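The Little Club That Wouldn't Stay Down
By Dilani Wanigasekara

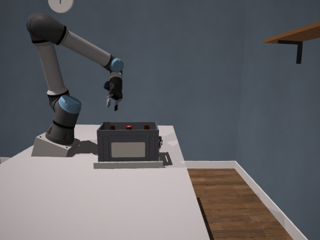

Ask anyone in Plernwood where they were for the promotion playoff and you'll get a long answer, usually with hand gestures. The town's soccer club had spent two seasons in the regional fourth tier, playing in front of maybe a few dozen people and a couple of dogs, and suddenly there were 300 fans squeezed along the rail at Begum Park, singing so loudly that the referee had to blow twice for kickoff!

Wirus Athletic were the visitors, and they were good. They'd lost only once since February and they pass the ball like a team that has grown up together (most of them have). For an hour they had Plernwood chasing shadows. The goal, when it came, was a lovely thing: a quick corner, a flick at the near post, 1-0.

Then Arif Khondokar came off the bench. He's a left winger with a gorgeous first touch and socks that never stay up, and he'd missed most of the spring with a bad ankle. In the 88th minute he picked the ball up near halfway, went outside one man, inside the next, and bent a shot in off the far post. I've watched a lot of lower-league soccer and I can't remember a better goal at this level.

"I was going to cross it," he told me afterward, still out of breath. "Then I looked up and there was no one there to cross it to."

Extra time was wild. Both teams hit the bar, Wirus had a penalty saved, and in the 105th minute, right before the teams changed ends, Khondokar rolled a free kick under the wall for the winner.

Next season means the third tier, longer bus rides and a first trip to Fistilitz, where the field slopes toward the river and the home crowd bangs on the tin roof all afternoon. Khondokar has already asked for his usual seat at the back of the bus.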